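Sim arm keeps clipping the sink divider when it goes from one basin to the other
Posted in Home Builds, November, by talside_tinkerer

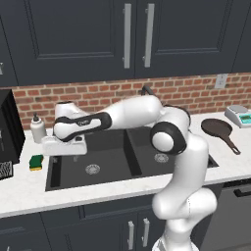 I've been building a kitchen helper at home since the spring, and I'm at the stage where I test everything in simulation before I let the real arm near my actual kitchen. The planner is Cisix, the room model is one I put together myself over a lot of evenings, and I am having a ridiculous amount of fun with it! The job I picked is simple on paper: bring the gripper down into the left basin, pick up a small cup, lift it, carry it over and lower it into the right basin. With the hand over the left side, like it is now, things go well. Then it swings right and one of the fingers catches the thick divider between the two basins. Sometimes it's a light tap and the run carries on, and sometimes the cup goes flying across the counter (very entertaining the first few times).

I ran the move 400 times overnight with small changes in where the cup starts. Most of the failures were at the divider, and the rest were the elbow getting too close to the front edge of the counter. The arm's base is on the floor in front of the counter in my model, and I'd like to keep it there because that's where the real cart will go.

Things I've tried so far:

Raising the carry height. Helps with the divider, but then the wrist comes up near the faucet and the planner takes a huge detour.

Slowing down. Same path, same bump, only slower.

Making the cup lighter. I don't know why I thought this would help.

Is there a usual way to tell the planner "go over this thing, and leave plenty of room"? Or should I be moving the base? I'd love to hear from anyone who has done a double sink. My hope is to have the real one moving cups by the time the holidays are over.

---

basement_servo
Replied at 7:40 pm

Oh, I love this project. I did nearly the same job in our shared shop at Michiels last winter, with a secondhand sink bolted to a workbench, and I hit this exact bump for weeks.

Before you touch the planner, look at your collision shape for the sink. When I brought my sink model in, the importer wrapped the whole thing in one simple hull, which filled the basins in solid. I "fixed" that by splitting it into pieces by hand, and I made the divider piece too short. So the planner believed it had a clear path, and the physics side (which used the detailed mesh) disagreed every time. Turn on the collision view and compare it with what you see in the normal view. If the top of the divider pokes out of its collision box even a little, there's your bump.

Second thing, and this one made the biggest difference for me: attach the cup to the hand in the planner once you've grasped it. If you skip that step, the planner is only checking the arm and the gripper, and it has no idea there's a cup hanging below the fingers. It will happily drag the cup through anything. You said a finger is catching, so that may not be the whole story for you, but check it anyway.

Then add two waypoints, one straight above the pickup and one straight above the drop. Up, across, down. Let the planner be clever on the way to the sink and make it be boring once it's there. The move across should be a straight line for the hand, and the height only has to clear the divider plus whatever the cup hangs down. You shouldn't need to go anywhere near the faucet. If the wrist still gets too close, try coming across nearer to the front of the sink, where you have more open space.

For the elbow, I'd slide the base back from the counter a little before anything else. My arm isn't the same as yours so I can't give you a number. Move it, run a short batch, look, move it again. I did 1,006 runs in the end and it was worth every one — the first time the real arm set a cup down without a sound I yelled loud enough to scare the people at the laser cutter.

---

gearbag
Replied at 9:15 pm

just use a single basin sink lol

but seriously try bigger padding on everything. worked for me on a shelf, never did a sink

---

udum_printlab
Replied at 10:05 pm

Agree with most of what basement_servo wrote. I'd be careful with the padding idea though. Pad the whole sink and the basins shrink, and then the planner can't find any way down to the cup. Put padding on the divider only, as its own object, and leave the walls alone. I run the Udum gripper at home and 2 cm on the divider was plenty.

Also check how wide your fingers are open when you let go of the cup. Mine opened all the way by default, and on the way back up one of them would catch the rim. Opening them just enough to release fixed it. It looks much calmer too, which I enjoy more than I should.

If you get it going, please post a clip! I want to see the cup land.

---

We use cookies to keep you signed in and to remember your display settings. Accept | Manage choices

Contact us | Copyright Talside Makers Help | Back to top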